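County offices in Matville to retire 207 desktop computers

The Matville records office will take 207 desktop computers out of service by the end of March, according to a notice issued on 25 September 2018. The machines run an operating system that will no longer receive security patches under the county's support contract.

Replacement units will be supplied by Adeyemi at a fixed price of $439 each, including a keyboard and setup. Storage drives will be removed and wiped before the old cases leave county property - a requirement added to the disposal policy in its last revision.

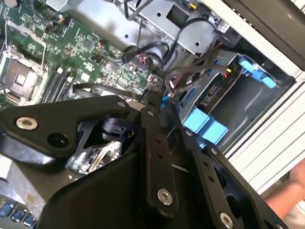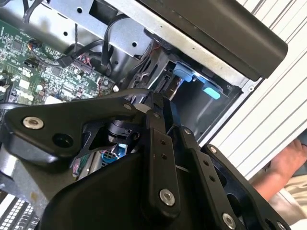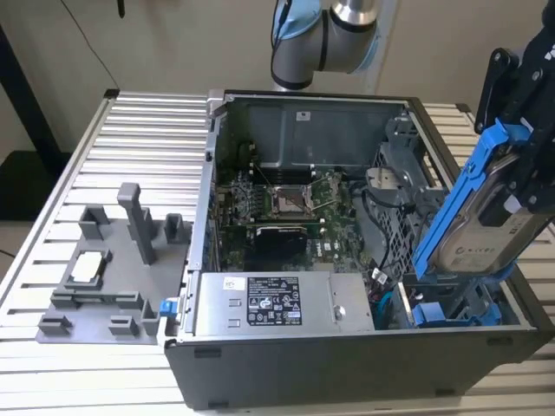 Desktop computer with its case open.

Loretta Marchetti, who manages county systems, said the change will be made in batches of 20 to limit downtime at public counters. Each batch is expected to take 2 working days.

The Eltlow branch will be first. Its permit desk will accept paper forms during the switch, and online requests will not be affected. Staff with files saved on a local drive have been told to move them to the shared server before their batch is called.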